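Getting old stains and scuffs out of a metal bin?
Posted in Home & Garage

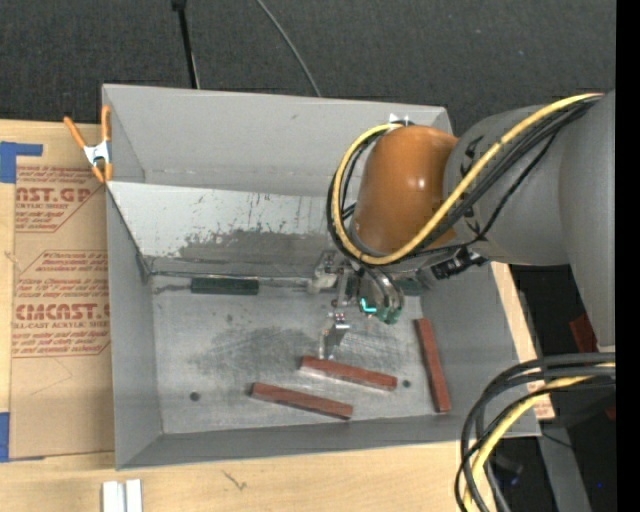

Gray metal bin on a wooden tabletop

I bought a pair of open-top metal bins from a restaurant supply closeout and want to use one for potting soil and the other for soaking tomato cages. The soil one has a chalky film inside that laughs at dish soap. I've tried vinegar twice. My spouse suggested throwing it out, a remark I have chosen not to hear. Anything gentler than sandpaper? I'd like it done before October, when everything I own moves into the garage.
- Xiuying Wan

londden71
Chalky usually means hard water or oxidation. Try a magnet first. If it sticks, dry the thing the minute you rinse it or you'll be back here asking about rust. Then citric acid, 2 tablespoons to a quart of hot water, left on for half an hour. Vinegar is the same idea with less muscle and more smell. Skip steel wool and use a nylon pad. If the film is still there after that, it may be the metal itself, and your petunias won't care.

harer_garage
Just paint it.

Mrs. Sánchez
Please don't just paint it, it peels off into the soil and you spend the summer picking out flakes. I did exactly what londden71 says on mine and it came up fine except for one corner - that's the corner I keep facing the wall. Also drill your drainage holes before you clean, not after. Ask me how I know.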